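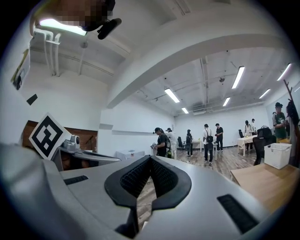 Gordon Petrenko wants the slide tests done again on wet asphalt before we give Cundurbridge a number, and he wants the pedals left on this time.

2024-01-31
Filed under: Crash Reconstruction / Bikes
2 min read

Fine, he's right about the pedals. I'd pulled them off because they kept snagging and throwing the bike around, and I wanted clean pulls! But a bike that goes down in the road has its pedals on, and the snagging is part of how far it travels. So the dry runs from yesterday are good for checking the load cell and not much else. I've left them in the folder marked DRY NO PEDALS so Chak-lun doesn't average them in with everything else (sorry again about last time).

Load cell first. It drifted all morning. Hung the 1000 g weight on it and got 1235 on the readout, which made my heart sink a bit, then I found the zero hadn't been reset after the battery swap. Reset, hung it again, 1000 on the nose. I went through this with the Kerketti cell last year too and apparently learned nothing. Writing it here in big letters: ZERO AFTER BATTERY.

Plan for the wet runs: 5 pulls on the left side, 5 on the right, same tow rope, same spot on the head tube. Chain side will drag differently, I'd bet on it. Hose the strip between pulls and don't let it pool at the low end by the drain.

The rear light is a separate headache. Chak-lun Hsueh looked at it under the scope, and it's an LED, so no filament to read and no easy answer about whether it was on at impact. The switch is a push button with no memory. Battery still reads 70 percent, and all that says is that it could have been on. I'm putting "undetermined" in the draft and I'm not budging from that, whatever Liao asks for.

Still to do: get the tire pressures off the Irkska intake sheet, find the other ratchet strap, ask Gordon if he'll drive the tow. Report draft goes out in February. Surface temp probe needs a new tip, I taped it for now.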